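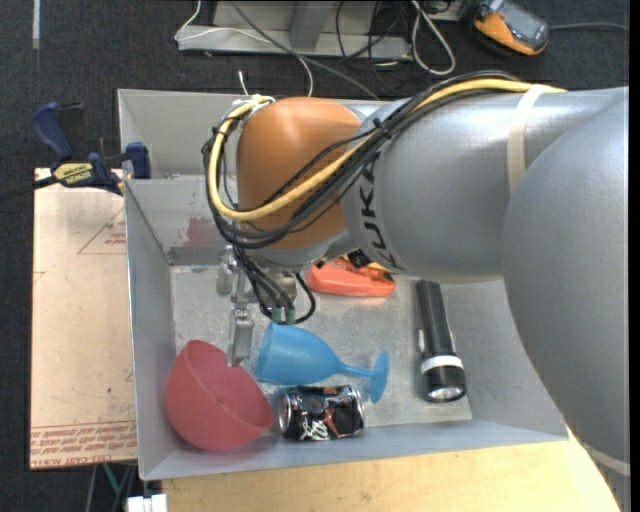
## 3. What the cask does in its first summer

I'll admit I came into this part of the project with a bias. I grew up near apple country, I like cider brandy, and I had always taken it for granted that the wood was the whole story. Harish Thakur, who shares the lab bench with me and drinks nothing stronger than tea, kept asking why I was so sure. So a good part of this section is me trying to answer him.

### 3.1 The spirit and the barrels

All of the spirit came from one still run at Duvodholm, a small farm distillery that presses its own fruit. They gave us a single batch (thank you again, Noemí Rosales, for holding it back from your own blending!) and we filled 54 small casks with it over two days. Half were new oak from the Sternel cooperage, with a medium toast. The other half were old Danzer casks that had already held apple brandy for at least one full fill, and some of those were pretty tired by the time we got them. A couple leaked at the head and had to be swelled with hot water before we dared put anything in.

We filled everything at the same strength and left it in the lower warehouse, which has a dirt floor and thick stone walls. The building dates from 1915 and it has exactly one window. I mention the window because the casks closest to it got afternoon sun, and we didn't think about that until we were well into the summer. More on this in 3.3.

### 3.2 Sampling and tasting

Each cask was sampled once a month through a glass thief, always from the middle of the fill. We rinsed the thief with the next spirit in line and threw the rinse away, which hurt a little every time. Samples went into small brown bottles, stoppered, and rested overnight before anyone put a nose near them.

For the tasting itself we used a trained panel, led by Vivek Katiyar, and a simple score sheet with five words on it: fresh apple, baked apple, vanilla, spice and rough. That last one caused more arguments than the other four put together. Vivek wanted to split it into "hot" and "bitter," and I think now that he was right, but by then we had a month of scores on the old sheet and I didn't want to start over. By the end we had 2608 usable scores. Sheets with a blank line on them were dropped completely, even when the missing word was one we could easily have guessed.

Mahfuz Cassim set up the blind codes and kept the key on paper in his desk, so none of the tasters (me included) knew which wood they were getting. Everything was typed into Kimodeo afterward, and a second person read it back aloud against the sheets.

### 3.3 What we found

The new oak did what everybody says new oak does. Vanilla climbed quickly, spice followed a month or so behind, and by August the fresh apple note had dropped to a point where several tasters stopped marking it at all. I liked these samples a lot more at the start than I did later. There's a stage, early on, where the fruit and the wood are both loud and it's a really lovely drink - then the wood just keeps going.

The old casks were slower and much harder to read. Fresh apple held up well, baked apple crept in, and rough barely moved for the first two months. Then it fell in nearly 80 percent of the old casks between one sampling and the next. We checked the codes twice because none of us believed it. Harsh Bhatt suggested it might be a warehouse effect, with the warm spell that month pushing spirit in and out of the wood faster than before, and the temperature log at least doesn't argue with him. The new casks sat through the same warm spell, though, and their rough scores came down in a steady slope with no step in it. I don't have a good explanation for that.

As for the window: the sunny row lost more spirit than the rest, in both kinds of wood, and it scored higher for baked apple. We've left those casks in the main results but marked them separately in the table, so that anyone who wants to take them out can do so.

![Figure 3 is printed with the table at the end of the section]

### 3.4 A word on strength

Every sample was cut to the same strength with the farm's spring water before tasting. We argued over this one too. Cutting flattens the aroma for the first hour or so, and some distillers would say we should have tasted at cask strength and lived with it. We tried that on a handful of samples and the panel was worn out by the fourth glass - scores for everything except rough turned to mush. So we cut, waited, and tasted, and the same water was used from the first session to the last.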